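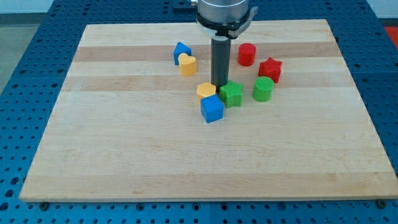
Stono's Test Floor Opens for an Afternoon

Print this article | E-mail this article

Sunday, March 12, 2023

The bench program at Stono occupies the back half of a former bearing warehouse, and until this month it had been closed to outside visitors. The open day ran from noon to five. Guests signed in at the loading door, were issued safety glasses, and were sent along a taped walkway past two work cells. The first was down for a cable replacement. The second was running the block task, and most people stopped there.

The task is called Manole. An arm fitted with a single rod has to push a named block to a named place on a wooden board without disturbing the others more than it must. There is no grasping. A block that tips over is scored as a failure, and so is one that leaves the board. The instructions are typed in ordinary English: move the red star next to the green cylinder, separate the blue cube from the yellow hexagon. The block set has eight pieces in four colors, two pieces to a color, so that color alone never identifies a target.

Pushing is harder to control than it looks. With one point of contact, a block turns as well as slides, and the amount of turn depends on where the rod meets the face and how the friction is spread underneath. A cylinder rolls off the tip if the push is slightly off center. A star can catch the rod between two of its points, and the operators regard it as the easier shape for long moves and the worse one for final placement. When pieces sit close together, the arm often has to go around the group and come in from the far side.

The controller, Triratine, was trained on 82 hours of recorded pushes made by people steering the same arm by hand. It issues short corrections many times a second and does not plan a full path in advance. Visitors could see the effect in the motion. The rod would start a push, stop, back away by a finger's width, and start again from a slightly different angle. Several asked if it had stalled. The operator at the keyboard said it had not and kept typing.

The board is bolted down over a perforated metal table, and its position is checked at the start of each shift. A shift of a few millimeters does not bother the controller much, according to the handout, but it spoils comparisons between one week's runs and another's. The blocks are weighed on the same schedule. Worn pieces are retired in sets.

Bova, which supplies the rod mount, had a table by the exit with sectioned samples of the collar and a fatigue chart. The current version replaced one that loosened under side load last November. The change added a second clamping face and a longer thread. Bova rates it for 2,000 hours between inspections, a figure that one visitor with a machine shop background questioned at some length.

Failures were left on view. In one run the arm was told to bring the yellow heart to the blue triangle and brought the yellow hexagon. In another it pushed a cube into a corner of the board and could not get behind it, and the operator reset the piece by hand after the time limit ran out. Both runs went into the log, which was projected on a wall near the coffee.

The next open afternoon has not been scheduled. Stono expects the first cell to be working again by then, with a taller block set and a narrower rod.

Print this article | E-mail this article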